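Speed and tool rules for a small arm sorting desk items, people sometimes nearby

Posted in: Automation, rules and good practice

Vija Rozīte
We are writing a one-page operating rule for a tabletop arm with a two-finger gripper. The task is clearing scissors, a screwdriver and other small items to and from a plate. The arm vendor describes it as collaborative. Is that enough to run it unfenced, or does the tool in the gripper change the assessment?
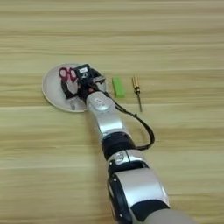 Our draft caps tool speed at 60 mm/s whenever anyone is within reach and leaves the force limit at the factory value. I would also like to know whether the cap should depend on what is being carried. Our integrator, Pematbridge, left that column blank.

Sitano
Collaborative is fine, that's what the word means. We run ours at the default and have had no trouble.

Krūmiņa
I would not rely on the previous reply. The label applies to the arm. The assessment covers the application: arm, gripper, workpiece, fixtures and the path between them. A pointed workpiece can make the whole application unsuitable for contact even when the bare arm passes, and force limits meant for blunt contact do not carry over to a blade or a screwdriver shaft.

In your rule, split the items into two classes, blunt and pointed. For pointed items, stop the arm when a person enters the reach zone — a reduced speed is not a substitute. Carry them with the point down or toward the base where the grasp allows it.
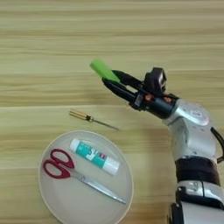 Does the assessment have to be repeated if only the gripper fingers are replaced?
Review it every time. A change in finger shape or length alters pinch points and holding force, so record the change and recheck the affected lines.

Also write down what happens on loss of power. The fingers should hold or release in a known way, and the rule should state which.
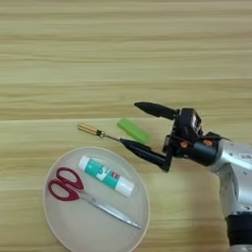

Cable slack belongs on the same sheet. Check it at both ends of travel before each shift, and put a name and date next to the check.

Last edited 2026-03-06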